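Ticket: Second cell budget, gripper fingers and bin sizing
Opened by: Yurani Puma
Assigned to: Danuta Wilczyńska
Status: Waiting on quote
Priority: Normal

Yurani Puma, 9:10 am
Hi Danuta! I'm trying to get the numbers for the second packing cell into the September request and I'm stuck on the grippers. Valto quoted us 900 for a set of their padded fingers and I can't tell if that's per arm or for the pair. The quote just says "set." Carside has a plainer one for a lot less, but the lead time is 60 days and Jeptoo wants to order by Friday. Can you look before I put a number in front of her?

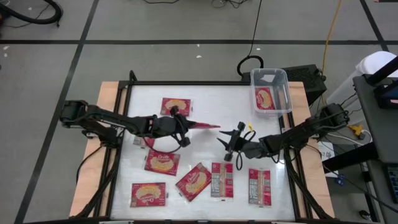 Fingers are the part I keep going back and forth on, so let me tell you what I'd want them to do. The pouches are slippery and they don't all land the same way up. We've got some with the logo up and a couple showing the barcode side, and I'd like one finger style that copes with both so we aren't buying two kinds. The other thing is reach. Both arms have to get over to that clear bin in the back corner, and if we go with longer fingers I'm worried they'll bump each other in the middle (they come in from opposite sides, so it gets tight). Would shorter ones save us money, or is it all one price?

Danuta Wilczyńska, 10:25 am
I read the Valto quote the same way you did, so I emailed them. Meanwhile, please split the request into lines: arms, fingers, bins, cables, spares. Last time it went in as one lump and Sointu had to take it apart again.

Yurani Puma, 10:40 am
Will do, sorry! Bins are easy, I'd stick with the same clear plastic kind. I priced a taller one from Ogola and it's cheap, but then the arms have to lift higher to clear the rim, and I'd hate to save a few bucks there and pay for it in every cycle.

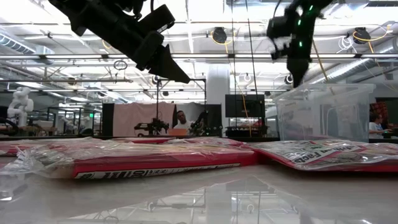
For spares I put down 2 sets of fingers and one extra cable per arm. Daryna thinks the extra cables are overkill. I don't! The Vollville site waited almost 2 weeks on a cable last spring and I'd much rather have one in the drawer.

Danuta Wilczyńska, 1:15 pm
Keep the cables in. Valto replied: the price is per arm. Please double that line and resend.

Yurani Puma, 1:30 pm
Ouch, okay. Doubled and resent. I've asked Carside if they can ship any sooner, so please leave this open until I hear back.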